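Downy mildew of grapevine

Downy mildew is a disease of grapevines caused by the water mold Plasmopara viticola. It attacks all green parts of the vine, including leaves, shoots, tendrils and young clusters. The organism is native to North America and reached Europe in the 1870s. It is most damaging in regions with warm, wet springs and is of little concern in dry-summer districts.

Life cycle

The organism passes the winter as thick-walled resting spores (oospores) in fallen leaves and in the top layer of soil. In spring, when the ground is wet, the oospores germinate and release swimming spores, which are carried to low leaves by splashing rain. These enter the leaf through the stomata, on the underside. After several days the first yellow spots appear.

On humid nights, new spores form on the underside of each spot and are spread by wind and rain to nearby tissue. This secondary cycle can repeat many times in one season.

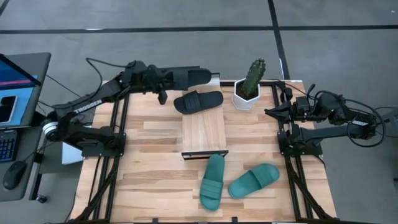 Black slide sandals and two robot arms at a wood-block table.

Symptoms

Leaf spots are yellow and oily in appearance, and are often called oil spots. On older leaves they are smaller and bounded by the veins, which gives a mosaic pattern. White, cottony growth may be found under the leaf after a humid night. Badly affected leaves turn brown and drop, and the exposed fruit may be sunburned or fail to ripen.

Young clusters curl, turn brown and may be covered with white growth. Berries become resistant a few weeks after bloom, although the cluster stems remain open to attack for longer. Berries infected late turn dull green or reddish purple, stay firm and detach easily.
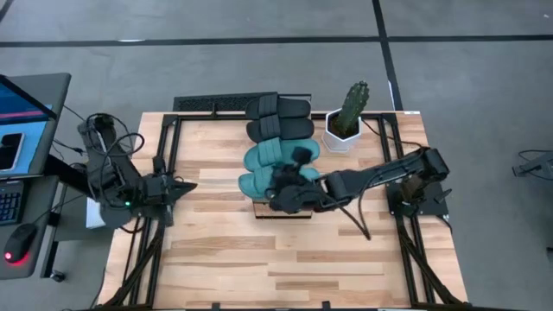 Downy mildew is sometimes confused with powdery mildew. Powdery mildew can grow on both leaf surfaces, is gray-white and dusty, and does not need free water to infect. Oil spots may also be mistaken for spray injury, in which case no white growth develops when the leaf is kept overnight in a damp bag.

Control

Cultural measures aim to shorten the time that leaves stay wet. They include good soil drainage, shoot thinning, leaf removal near the clusters and removal of low suckers. In a survey of the Ovmont district by Pitkänen and Lahtinen, oil spots were recorded in 56 of 83 vineyard blocks, most of them on poorly drained ground.

Copper sprays protect only the tissue they cover and must be renewed as shoots grow. Systemic products move into the leaf, but resistance has developed to several groups, and rotation between groups is standard practice. Many hybrids carry partial resistance. Most Vitis vinifera varieties are susceptible.
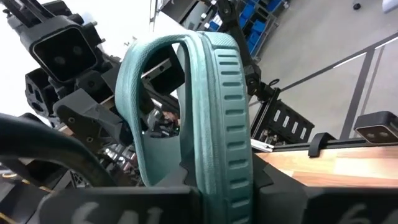 Teal slipper on its edge, between gripper fingers.

See also: Powdery mildew; Black rot; Bordeaux mixture; Canopy management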